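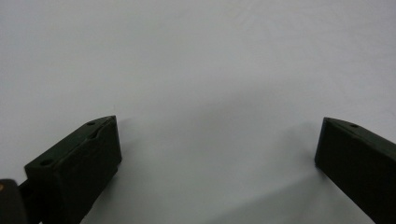
Plascombe Technical Institute
Department of Applied Automation
Course AT 321: Selection and Review of Automation Equipment
Handout 3: The Vendow Hand-Held Gripper Kit

Prepared by Revathi Acharya and Senan Lenihan
Revised May 22, 2019

Purpose of this handout

Students in AT 321 are required to review one commercial product in writing before the end of the term. The product assigned to all sections is the Vendow hand-held gripper kit, which the department is considering for purchase. This handout sets out what the kit contains, what the supplier offers with it, and how the review is to be carried out. It should be read together with Handout 2, which covers end-of-arm tooling in general.

Background

A hand-held gripper is operated by a person who carries it to the work, opens and closes it on objects, and records the motion through a camera mounted on the tool. The recordings are later used to train or test a robot arm fitted with matching fingers. The arm itself is not needed during recording. For a teaching department this matters a great deal, as a single arm cell can serve only one group at a time.

The reviewer must therefore judge the kit on two separate grounds. The first is its quality as a hand tool: weight, grip, travel, wear. The second is the quality of the recordings. A tool that is pleasant to hold may still produce poor recordings, and the two sets of marks should not be combined until the final section of the report.

What is supplied

The standard kit contains the gripper body with trigger, one pair of fingers, a camera mount, a mounting plate for the arm-side gripper, and a printed setup guide. The camera is ordered separately. Spare fingers are sold in pairs only. The quoted price of the standard kit is $1,091, excluding shipping and the camera.

The supplier also offers a service plan. Under the plan, worn fingers are replaced and the trigger linkage is inspected once a year, in September. The plan does not cover damage from drops. Students should note that the quotation and the service plan use different words for the same part: the "jaw" in the plan is the "finger" in the quotation. The term "finger" is to be used in all reports.

Fingers

The fingers are dark, blunt-ended blocks with flat inner faces. The dark, matte finish shows up well over a pale bench surface, and the position of both tips can be read without difficulty when the tool is open. Over a dark mat the same fingers are harder to pick out, and reviewers should record at least one trial on each type of surface.

Small round holes are present in the upper faces. The setup guide does not state their use. Questions on this point have been sent to the supplier by Mr. Lenihan, and the reply will be posted on the course page. Until then, reports should record the holes as a feature of the part and should not assign a function to them.

Flat inner faces suit boxes, blocks and other items with parallel sides. They are less suited to round or tapered items, which may turn in the grip. Soft pads may be added, but a padded finger no longer matches an unpadded finger on the arm, and any pads must be fitted to both.

Camera view

From the camera's position one finger may look much larger than the other. This is an effect of viewing angle and distance and is not to be reported as a difference in finger size. Finger dimensions are to be taken from the parts with calipers, never from a recording.

Shadows also require attention. When the tool is held over a white surface, a soft gray shadow may fall between and below the fingers. Software that separates objects from the background by brightness can mistake a shadow for an object. Reviewers should make a short recording over a bare surface before any objects are placed, and should keep this recording with the trial data. Ha-neul Yoo's notes from the fall section explain how such a recording is used to set the brightness threshold.

Review procedure

Work in pairs. One student operates the tool and the other keeps the log. Exchange roles after the first half of the trials.

Before the first trial, open the gripper fully and check that both fingers move freely and that the tips line up when closed. Enter the result in the log. If the tips do not line up, stop and inform the instructor. Do not adjust the linkage.

Record the bare surface with the gripper open. Hold the tool steady above the bench without touching it.

Carry out the trials using the Dinen block set, which is kept in the tool room. Each pair completes 200 pick-and-place trials over the term. A trial counts as complete when the block has been lifted, moved to the marked position and released. Dropped blocks are to be logged as failures and may not be repeated under the same trial number.

After each session, copy the recordings to the section folder and wipe the fingers with a dry cloth. Solvents must not be used on the fingers.

Comparison product

Sections taught by Dr. Acharya will also handle the Jin bench gripper, an older design in which the fingers are driven by a small motor. It is included for comparison only and is no longer offered for sale. Its fingers are not interchangeable with those of the Vendow kit. Hyun-seo Sung is responsible for the bench gripper and must be present when it is switched on.

The written report

The report should address the following points in order.

1. Condition of the kit on arrival and completeness of the parts.
2. Ease of setup, with reference to the printed guide.
3. Handling, including comfort over a full session.
4. Condition of the fingers at the start and end of the trials.
5. Quality of the recordings on pale and dark surfaces.
6. Cost over three years, with and without the service plan.
7. Recommendation.

A recommendation against purchase will be marked on the same basis as a recommendation in favor. Statements taken from the supplier's literature must be identified as such and kept apart from the student's own findings.

Reports are submitted in print to the department office. Requests for extra bench time should be made to Gil-soo Jin at least two working days in advance.

Reading for the next session: Handout 2, section on parallel grippers; the Vendow setup guide, complete.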